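Temps de lecture : 4 min

Séance 4 – évaluer un kit de simulation avant achat (cours I. Alarcón)

Rappel : on compare Skonent et Varela, même robot deux bras, mêmes scènes domestiques. Varela plus rapide à installer, doc faible. Skonent : 467 scènes livrées, licence par poste, export des trajectoires ok. On travaille sur Skonent aujourd'hui.

Grille à remplir pour chaque essai : point de vue, portée des bras, obstacles, collisions. Commencer par la vue haute, base à l'arrêt, avant toute commande.

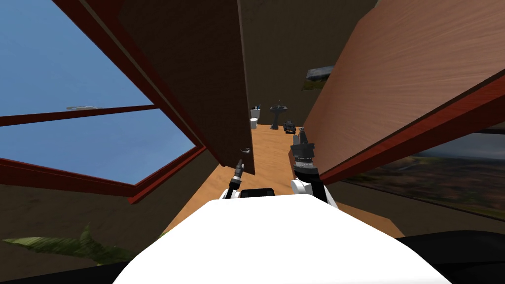
Ensuite seulement, la navigation. Passages étroits = premier critère, c'est là que les kits se distinguent. Noter la marge laissée entre coude et paroi, pas seulement la réussite. 22 essais par scène minimum, graine fixée, sinon on ne compare rien. Ankit Rastogi a mis le script de lancement sur le serveur, dossier Morkutley (attention au chemin, majuscule obligatoire).

Pas de temps : 200 Hz pour tout le monde. Ceux qui changent la valeur le notent dans le rapport.
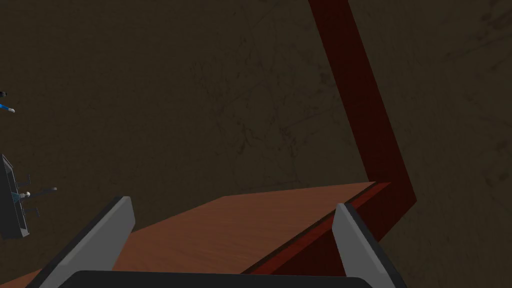 Préhension, deuxième partie de la grille. On juge l'approche avant le contact : axe, ouverture, hauteur par rapport au plan. Vue poignet indispensable. Doigts écartés, rien entre les deux, plateau bois juste devant – c'est l'état à enregistrer comme départ. Relever aussi ce qui gène à droite, ici la barre rouge sombre qui part du coin de la table. Et l'autre pince à gauche, à surveiller dès qu'on bouge les deux bras ensembles.

À rendre : grille + une page de critique. Dire si vous achèteriez, et pourquoi.

Contact : secrétariat Kistivberg, poste 2933 – © Kistivberg – Haut de page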